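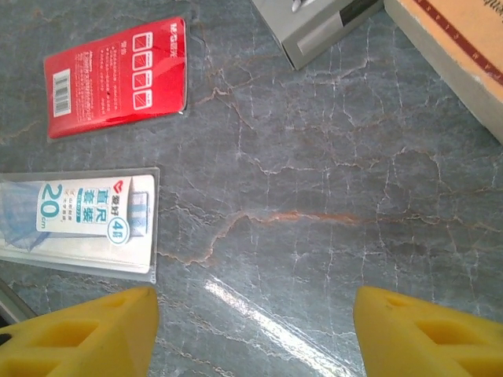

Grey marble-patterned top, long reddish-brown vein across the middle. Glare off the gloss, lower centre.

March 6, 2023

Sealer trial, Comilano offcuts, continued from the February pages.

Plan was to finish the oil stain set and start on acids. Oil set is finished. Acids only half done, see below.

Stock is the grey offcuts from the Gultholm job, cut to tile size on the wet saw, backs left rough. All rinsed, scrubbed with neutral soap, rinsed again and left on the rack in the drying cupboard at 35 degrees until two weighings in a row agreed. Reference piece weighed 1,167 g dry. It went into plain water overnight, was patted off with a damp cloth and weighed again. The gain was small enough that the draught on the balance matters, so I have put the cardboard shield back round it. Whoever uses the balance next, please leave the shield on.

Sealers on test: Fludow (solvent carried), Nishad (water carried), and bare stone as the control. Both put on with a folded cotton pad, left five minutes, buffed off. Second coat of each the next day. Nishad left a haze along the cut edges where it had pooled. It came off with a white pad and a bit more of the same product while the haze was still soft. On one piece I left it too long and had to go back with a razor blade held flat.

Oil results. Olive oil drops under watch glasses, left overnight, wiped, cleaned with soap, then looked at under the bench lamp from a low angle. Bare stone has a dark ring under every drop. Fludow has a faint mark that can only be found if you know where the drop was. Nishad is clean on the plain grey areas but has taken oil wherever a rust vein runs under the drop.

The vein result is worth following up. The veins are filled fractures, and the fill on this stone is softer than the body. A steel scribe will drag in it where it skates over the grey. My guess is that the water-carried product does not get far into the fill before it skins over. Could also be that the polish is thinner there and the surface is just more open. To separate the two I will hone a pair of pieces back to 290 grit equivalent on the old wheel – the one with the hand-marked disc, not the new set – and repeat with drops placed on and off the veins.

Poultice on the bare piece: whiting and acetone to a stiff paste, film over the top, edges taped, small holes in the film. Still on. Lift it when it is dry right through and turning to powder. The last one was pulled early and the middle of the ring stayed put.

Acids. Lemon juice and white vinegar drops on all three. Every piece etched, sealed or not, as expected. Sealer slows staining and does nothing for etching, and the customer sheet for Gultholm should say so in plain words. The current wording is "protects against spills", and it will get us a phone call. Wine and coffee not started.

Repolish of the etched spots: tin oxide on damp felt, slow speed. Good colour back on the grey. Slight dip still there by fingertip. Ran out of clean felts before getting to the Fludow piece.

To do
Order felts and watch glasses.
Hone the vein pair.
Check poultice.
Relabel the Nishad bottle, the marker is coming off with the solvent.
Redo the control weighing with the shield on.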